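Training a Grasp Check from Wrist Views: Small Parts with Trailing Leads
Tralton notes, updated Sun 31 January

This page covers how we build the held/not-held classifier used in the Tralton grasp experiments. It assumes a two-finger parallel gripper, a wrist camera with a fixed mount, and a working logging setup. The parts are push-pull solenoids with the leads attached. Force readings alone gave poor labels on these, as a pinched lead reads much like a pinched body.

What you need

Gripper with position feedback
Wrist camera, focus and exposure locked
Sena logger, or anything that writes camera and joint data on one clock
Parts tray with a paper liner
Pavliuk label tool

Step 1. Lock the camera

Turn off auto exposure before the first run. Polished plungers and tray rims will otherwise shift the brightness between grasps, and the classifier learns the shift. Check that both fingertips are in view when fully closed.

Step 2. Collect grasps

Run 3000 attempts. Vary the start pose of the part, and leave other parts and loose wiring in the tray. We first tried a clear tray and got a model that failed as soon as a second solenoid came into view. Log each attempt from first contact until the end of the lift.

Step 3. Pick one view per attempt

Take the view at the end of the lift, with the arm stopped. Drop attempts with dropped packets or a clock gap. Our set went from 3000 to 2000 at this point, mostly from a bad cable on the logger. Of those 2000, we used 1372 for training and kept the rest for tuning and test.

Step 4. Label the grasp

Use three labels: body, lead only, none. Judge by what is between the fingers and ignore everything in the tray. A body label needs the coil or its metal frame between both fingers. The lead may hang down between the fingers and the label is still body.

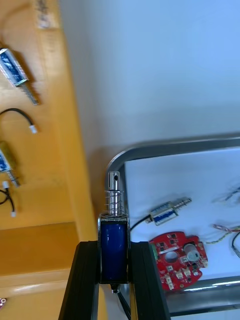 Step 5. Train

Crop to the finger region plus a margin wide enough to keep the plunger tip. Start from a small pretrained network and freeze the early layers. Do not use vertical flips, as they put the fingers at the wrong side of the crop.

Step 6. Test on held-out grasps

We tested on 177 views from sessions not used in training. Most of the errors were lead-only grasps called body, with the part hanging close under the fingertips. Lowering the crop margin made this worse. Adding the finger gap from the gripper as a second input helped, and the Zirex branch has that version.

Known limits

All data comes from one bench and one camera mount. If you move the mount, repeat steps 1 through 5. A second set with longer leads is planned for May.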